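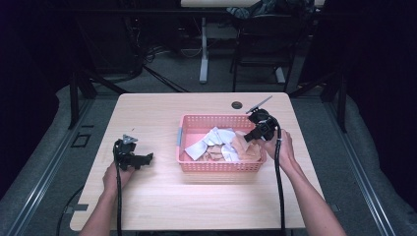

Figure 3. Table station on the open day. Two hand-held grippers are used over a shallow basket of fabric pieces.

4.2 Open-day sessions

The second set of recordings was made during the open day at the Holroyd site in December. Visitors were invited to operate the two grippers themselves after a short demonstration by one of the authors. Each visitor held one gripper in each hand and was asked to take the cloths out of the basket one at a time and lay them on the table (Figure 3). No instruction was given on which hand to use first.

The station was the same as in Section 4.1, with one change. The basket has perforated sides, and in pilot trials the gripper fingers sometimes caught in the grid when a cloth was taken from close to the wall. We kept the basket but asked visitors to start again if this happened. Restarted trials are marked in the log and left out of the timing results.

Visitors had 20 minutes at the station, including the demonstration. Most used the first 3 trials to get used to the width of the jaws, and these trials are treated as practice. Cloths bunched together were the main source of error – two pieces were often lifted as one – and visitors differed in how they dealt with this. Some put both pieces back, while others held the lower piece down with the second gripper. The latter method was not shown in the demonstration.

Trials were labeled by King-fai Lo and checked by Yi-chun Tsao using the Movura annotation tool. Disagreements over the moment of release were settled by viewing the recording again.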